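What Is a Fresco?

Have you ever been told off for drawing on the walls? Well, long ago there were people whose whole job was painting on them, and some of their pictures are still there for us to enjoy today! A picture painted straight on to fresh, damp plaster is called a fresco. The word comes from Italian and it simply means "fresh".

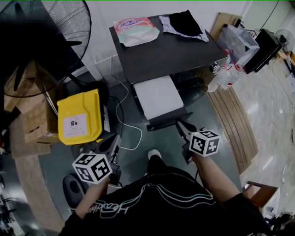 Reading time: 3 minutes

The painter had to be quick. A helper spread a smooth patch of plaster, just big enough for one day's painting, and on went the colours, mixed with nothing fancier than water. As the plaster dried, the colours were locked inside it - a bit like a footprint setting in cement, only much prettier. And if you made a mistake? Oh dear! You usually had to chip that bit off and start again the next day.

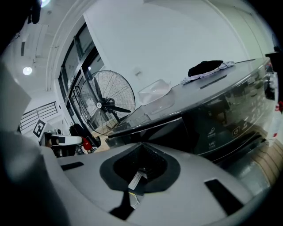
Page last changed: February

Raelene Pearce paints frescoes at the Tawhiri studio, and she still works in very nearly the old way. Her newest wall shows the harbour at Delasau, with 26 fishing boats (do look for the one with the cat on it), and it took her 6 weeks from the first sketch to the last dab of blue.

Would you like to try? Ask a grown-up to help you mix some plaster of Paris and pour it into an old dish. Wait until it is firm but still damp, then paint on it with watery colours. Keep your picture simple the first time - a fish, perhaps, or a big yellow sun - and leave it somewhere safe overnight to dry.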